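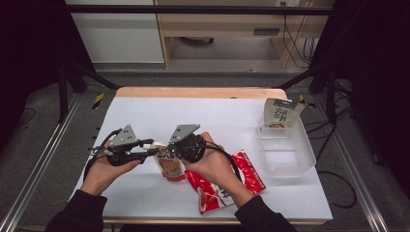

Segurança e falhas

1/ Registo de uma falha na bancada de embalagem, 27 de agosto. Garras Karnar de mão, par esquerdo/direito. Tarefa: pacotes de snack para a caixa de plástico transparente.

2/ Sintoma: a garra direita deixou de abrir com o gatilho solto. As maxilas ficaram fechadas 6 segundos e depois abriram de repente. O pacote já estava a meio caminho.

3/ Repetimos o ciclo 40 vezes. 17 falhas, todas à direita. A esquerda, nenhuma.

4/ Primeira hipótese: firmware. Voltámos à versão de fevereiro e ficou igual. Hipótese descartada.

5/ Segunda hipótese: cabo. Com o punho rodado para fora, o conector trabalha em flexão. Medimos quedas de tensão de quase 10% nessa posição. Com o cabo direito, zero.

6/ O que me preocupa é a abertura sem comando. Com um saco de batatas não acontece nada. Na linha da Ratalness, com frascos, já é um incidente.

7/ O controlador Clullinel regista a queda como aviso e não pára o ciclo. Devia parar. Pedido aberto.

8/ Medidas provisórias: alívio de tensão no cabo, laço mais largo do lado direito, dedos fora das maxilas enquanto houver alimentação.

9/ Falta repetir a série com o conector novo da Shenoy. Até lá, a garra direita só trabalha com snacks.

Imprimir | Enviar por e-mail

Contacto | © Todos os direitos reservados | Voltar ao topo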